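Notes go next to each item, so please read them before you tick anything. I've walked Gundora's shared kitchen with this list every January and I keep adding to it, which is why it rambles (sorry!). Print it, grab a pen, and start at the door you came in through.

# Shared Kitchen Safety Walk, Gundora House 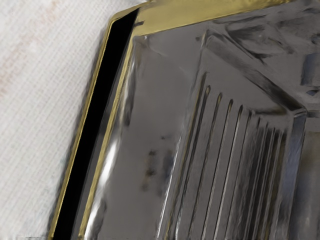 **Radka Hoxha**
*Kitchen safety lead, Gundora House*

I took this over from Gumaro Maldonado, who did it on index cards, and half of the comments below still come from his cards. Mark each line OK, FIX or ASK. If you write ASK, put your initials by it so I can come find you.

## 1. Doors and ways out

- [x] **Both doors open all the way.** OK. The yard door used to stick in damp weather, but Ilir planed the bottom edge and it swings like a dream now.
- [ ] **Nothing stored in the back hall.** FIX. Two folding chairs, a stroller and a bag of potting soil. I moved the chairs myself. Whoever owns the stroller, there's a perfectly good spot under the stairs!
- [x] **Exit light works.** OK. Hold the test button for a slow count of five, because it flickers first and you'll think it's dead.
- [x] **Door mat lies flat.** OK, though one corner is starting to curl. I put a strip of the grippy tape under it.

## 2. Fire gear

- [x] **Extinguisher on its hook, needle in the green.** OK.
- [ ] **Extinguisher can be reached without moving anything.** FIX. The recycling bin has crept in front of it again. I've taped a line on the floor, let's see how long that lasts.
- [x] **Fire blanket in its pouch, tabs hanging down.** OK. Give the pouch a wipe while you're there, it gets greasy.
- [ ] **Smoke alarm tested.** ASK. It beeped, but it sounded weak to me compared with the one in the Kamon room. New battery is on my shopping list.

## 3. Stove and hood

- [x] **Knobs all present and click off properly.** OK.
- [ ] **Hood filter clean.** FIX. Oh boy. It took 30 minutes of soaking in hot water and dish soap before anything budged, and it needs another go. Krum Spahić has offered to do the second round, bless him.
- [x] **Nothing hanging over the burners.** OK. The dish towel rail is on the other wall now, and I love it there.

## 4. Plugs, cords and small appliances 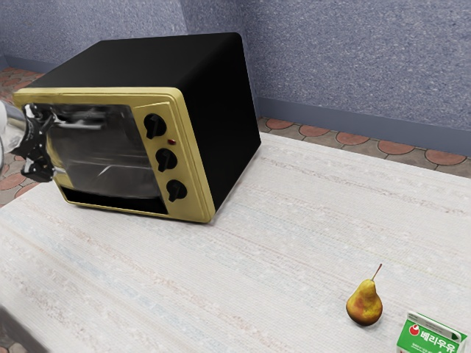 ## 5. How I check the plug-in stuff

- [x] **Cords looked at end to end.** OK. Run your fingers along the whole cord with the plug out of the wall. You're feeling for nicks, soft spots and that crunchy stiffness old cords get.
- [x] **Crumb trays emptied.** OK. I know, I know, it's a boring one. Do it anyway, and do it over the trash can and please not the sink.
- [ ] **No power strip plugged into another power strip.** FIX. Found one behind the coffee corner. I unplugged it and left a note, and somebody drew a sad face on the note, so at least it was read.
- [x] **GFCI outlets trip and reset.** OK. Press test, press reset, move along.
- [ ] **Anything that gets hot has breathing room and nothing stacked on top.** ASK. Fine on my walk, but people do love to park cereal boxes on warm things. If you cook here late, have a quick look before you leave.

## 6. Water and floor

- [x] **Hot tap not scalding.** OK.
- [ ] **No drips under the sink.** FIX. There's a slow one at the elbow joint. I've put a bowl under it and emailed Abreu, our plumbers, with a picture of my very wet sponge.
- [x] **Floor dry and no loose tiles.** OK. The one by the pantry that used to rock has been reset, and you can stop stepping over it now!
- [x] **Wet floor sign where people can find it.** OK, on the nail by the mop.

## 7. Fridge and food

- [x] **Fridge at 40°F or under.** OK. Leave the thermometer in a glass of water overnight if you want a reading you can trust.
- [ ] **Everything has a name and date.** FIX. I threw out 8 tubs. One was mine, so I'm in no position to lecture.
- [x] **Raw meat on the bottom shelf.** OK.
- [x] **Nut and sesame items in the marked bin.** OK, and thank you to the Dotatside supper group for the lovely big label.

## 8. Knives, first aid and odds and ends

- [x] **Knives on the rack or in the block.** OK. None loose in the drawer this time, hooray.
- [ ] **First aid box stocked.** FIX. Plenty of gauze, but we're down to tiny bandages, and the burn gel is past its date. Nataša Kneževič is picking up more and wants to know if anyone prefers the blue ones.
- [x] **Step stool steady.** OK. Rubber feet are all on.
- [x] **Cleaning sprays kept low and away from food.** OK.

## Still open

- Stroller, back hall: owner please
- Hood filter, second soak: Krum
- Smoke alarm battery: me
- Drip at the elbow joint: waiting on Abreu
- Bandages and burn gel: Nataša

I'll go around again once the plumber has been. If you fix something before then, cross it off the copy on the pantry door and write your initials next to it.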